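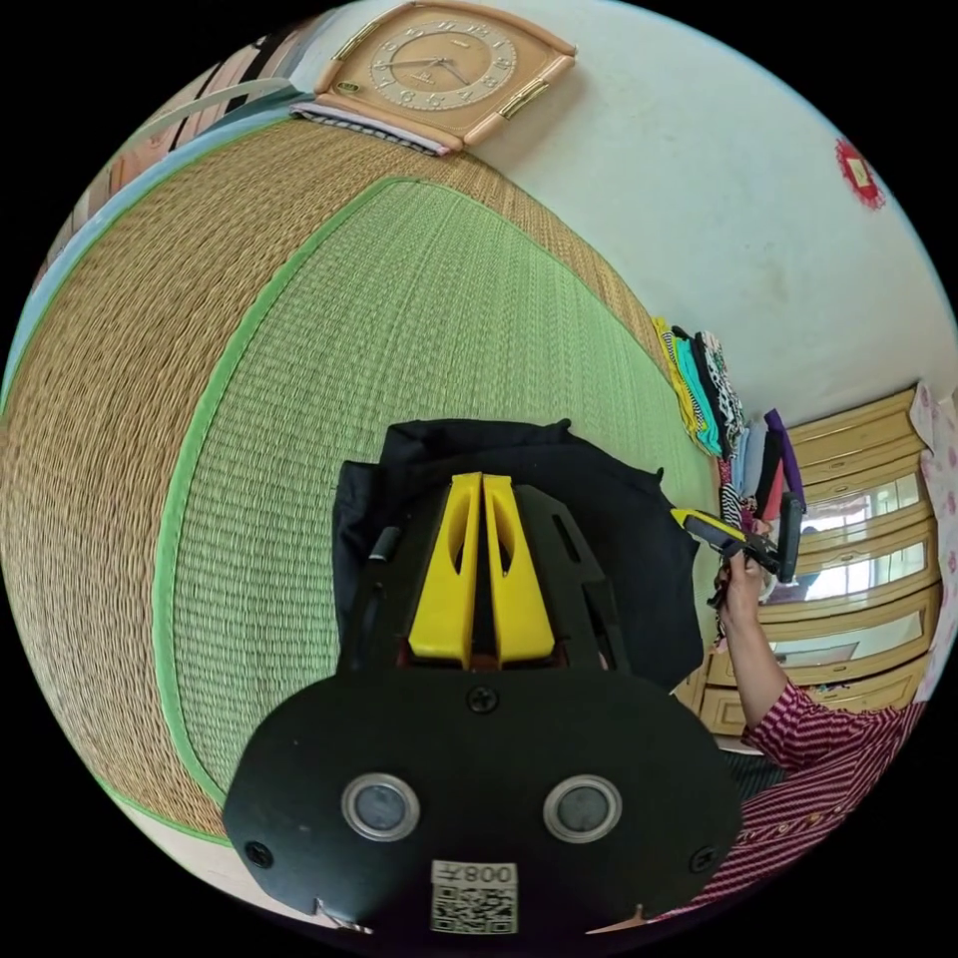 Two grippers over a black garment on a woven mat, folded clothes along the wall.

Trudier 2 review

Trudier lines up video from a pair of hand-held grippers and turns it into paths for training a policy. I ran 129 clothes-folding clips through it in June. Tracking held up well on the woven mat and got worse near plain white wall, where 5 clips lost their position and had to be dropped. Dark fabric was fine. The timeline view is slow past 300 frames, and export to Skolness format needs a script. Setup is easier than Ridine. I'm keeping it, mainly for the tracking.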